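Home Tickets Office Supplies Sign in
2 min read
Posted Wednesday by the front desk, Ivach building

Ticket 3580: USB drives going missing between the tray and the briefcase

Status: open, waiting on a second check

Problem

The loaner flash drives are kept in the teal tray and go out in the black briefcase when someone has a meeting at the Brevau office. Twice in November the briefcase reached Brevau with fewer drives than the sign-out sheet listed. One drive turned up later in a coat pocket. The other has not been found. The person reporting also said the tray is hard to check quickly, and that the drives slide to one side when it is moved.

What was checked first

The sign-out sheet. The last two entries had a return time but no initials. One was at 4:15 and the other had only "pm" written on it.

The briefcase. Emptied it, felt along the lining and under the pocket flap. Found a paper clip and an old Hämmerli parking receipt for the garage. No drive. The latch closes properly and the hinge side has no gap.

The shelf where the tray used to sit. Pulled it out from the wall and swept behind it. Nothing there except dust. The tray has since been moved down next to the briefcase so both can be checked at once.

Tray check

The marbled surface is light with gray and tan veins, and a white drive put down on it is easy to miss. Against the teal plastic the same drive shows up well. The lime-green one stands out on either. Drives should stay inside the rim until they go into the briefcase. 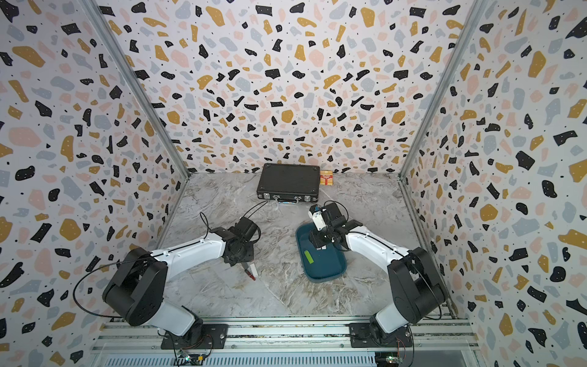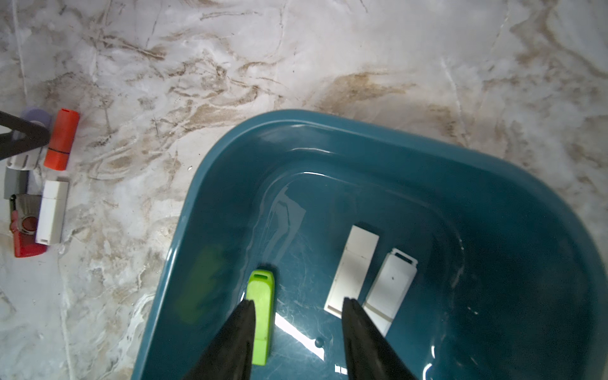

Findings

1. The white drives are close enough in shape that people mix them up. One is a long flat stick with a slightly darker cap section. The other is a bit shorter and has a notched loop at the top. The sheet listed both as "white USB," so a return could be marked against the wrong line.

2. There was a small dark round bead on the bottom of the tray. It does not belong to any of the drives. Left it for whoever lost it to claim by the end of the week, then it goes in the lost and found.

3. The floor of the tray is smooth and has faint scratches. Drives slide when the tray is tipped. Carry it level or leave it where it is.

Changes made

Rewrote the sheet so each drive has its own line: green, white long, white with loop. Old sheets are in the Nonard binder behind the tab marked 400.

Ordered key tags. The green drive has a lanyard hole and the shorter white one has the loop, so those two can be tagged as soon as the order comes in. Will put a label on the long white one.

Added a line for initials on return. Entries without initials will be treated as still out.

Still to do

- Cut a piece of non-slip liner for the tray
- Ask Brevau to look in their meeting room drawers again
- Replace the missing drive if it has not come back by the next supply order

Please reply on this ticket and not by email. Two replies went to the old supply inbox and were only seen on Wednesday.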